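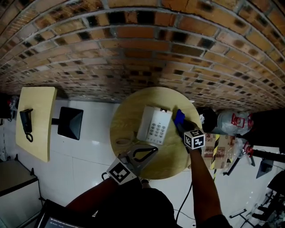 Rosex Auction Rooms is delighted to announce that the Opoku Collection of antique jewelry has sold in full at our Isthorpe saleroom, with every one of the 100 lots finding a new home. The top price went to the Skilero Brooch, a sapphire and old-cut diamond piece that had been in the same family for three generations, and which drew bids from start to finish of a very lively evening in July. Many of those bids came by telephone, on plain white desk sets with gray keypad buttons, and our staff stayed on the line with clients well past 9 p.m. We would like to thank every caller for their patience - and their good humor - when the bidding got quick.

The sale had been two years in the planning. The Opoku family first wrote to us about a single pair of garnet earrings, and it was only over several long and happy visits that the full extent of the collection came to light, much of it still in its original fitted cases. The catalog was requested by 2,306 readers, the most we have ever had for a jewelry sale. 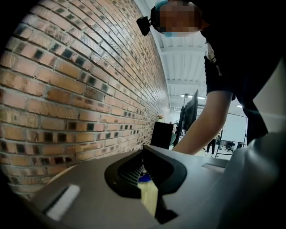
Highlights of the sale

After the brooch, the warmest competition was for a seed pearl necklace with its first owner's letters, which opened at a modest figure and climbed through 50 separate bids. A group of mourning rings, offered one by one at the family's wish, went mostly to private collectors, and 80 of the lots in all sold above their high estimates.

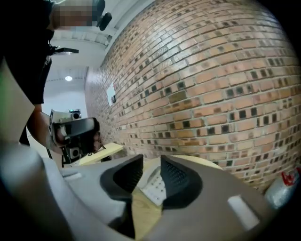

"I have handled grander stones, but seldom a collection that was so plainly loved," said Kwaku Dankwa, head of jewelry at Rosex. "The family came along to watch, and I think they were as pleased by the little silver lockets as they were by the brooch."

Buyers may collect their purchases from the Isthorpe saleroom between 10 a.m. and 4 p.m. Entries are now being accepted for our winter jewelry sale, and we are always glad to look over a single piece or a whole box.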